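Chapitre 4
Le poste partagé : automatisation et travail en cuisine collective

L'introduction d'un bras manipulateur dans une cuisine collective modifie d'abord la répartition des gestes, puis celle des responsabilités. Le cas de la société Stinix, qui emploie 58 personnes à la préparation de repas, servira de fil conducteur à ce chapitre. L'entreprise a étudié en simulation 118 tâches élémentaires avant toute installation sur son site de Prerkby.
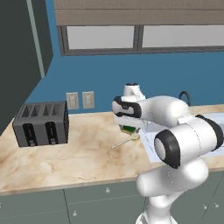

Figure 4.1. Poste simulé : bras manipulateur au-dessus d'un plan de travail, objet vert au niveau de la pince.

La simulation permet d'examiner les trajectoires, la hauteur du plan et la place des appareils sans interrompre le service. Elle renseigne peu, en revanche, sur les ajustements que les agents opèrent entre eux : une consigne donnée à voix basse, un ustensile déplacé pour le collègue suivant. Chez Stinix, 30 tâches ont été retenues pour l'automatisation. Les agents concernés ont suivi une formation de 10 heures portant sur la surveillance du poste et la reprise manuelle.

La section 4.1 définit la notion de tâche transférable. La section 4.2 traite de l'évolution des qualifications et de leur reconnaissance dans la grille salariale. La section 4.3 aborde la consultation du personnel, dont l'avis doit être recueilli avant le choix du matériel.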